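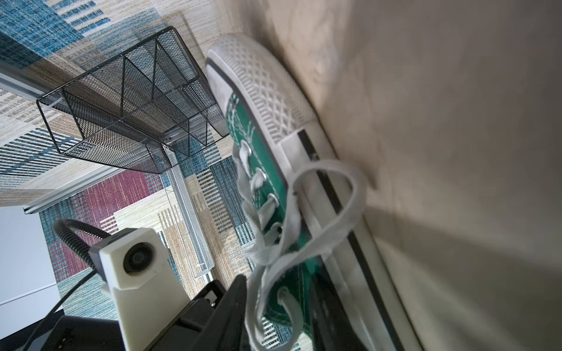 Brostwood Evening Classes
Looking After Everyday Things
Handout 3: Canvas shoes

Last session we got through leather in one sitting, and I know a few of you were itching to get to sneakers. So am I! Canvas high-tops are my favourite thing to teach with. They have very few parts, the parts all do different jobs, and you can do nearly everything on a sheet of newspaper at home.

Words we'll be using

Upper: all the cloth. On a high-top it carries on up over the ankle.
Toe cap: the rubber over the front. Some are smooth, some have a raised pattern such as a diamond crosshatch, and the patterned ones hold on to grime in a way the smooth ones never do.
Sidewall: the strip of rubber around the edge of the sole, often with a thin coloured or black stripe.
Eyelets: the metal rings for the lace. They stop the cloth from tearing.
Contrast stitching: thread in a different colour from the cloth. Lovely to look at, and a great guide when you're checking a seam, as a missing stitch shows up straight away.

Start with the laces

Take them right out. Flat cotton laces go grey long before the shoe does, and a clean pair changes the whole look – try it on one shoe only and put the two side by side. Soak them in a bowl of warm water with a squeeze of dish soap for 60 minutes, rub them between your palms, rinse, and hang them over a tap.

If the ends are a bit frayed, twist them tight and dab on clear nail polish. If the fraying is in the middle, where the lace rubs on the eyelets, buy new ones. Measure the old lace first. I've been caught out by this more than once, and I have a drawer of laces that fit nothing.

Rubber

Old toothbrush, baking soda, enough water to make a paste. Work in small circles on the toe cap, and on a patterned one follow the lines of the pattern both ways. The lower edge of the cap takes most of the scuffs, so spend your time there. Go gently over the stripe on the sidewall. On some shoes it's only painted on.

Canvas

Brush it dry before any water goes near it. Then cold water and a mild soap, a damp cloth, and test the colour inside the tongue first. Greens and reds can run, and white stitching will pick up whatever comes out. Stuff with plain paper and dry in the shade. No heaters please, the glue hates them.

For next time

Bring one pair of canvas shoes, as grubby as you like, plus a toothbrush and an old towel. Colberg bristle brushes will be there to share. Read page 14 of the Darkatton booklet on lacing patterns and have a go at the ladder one, it's great fun on a high-top.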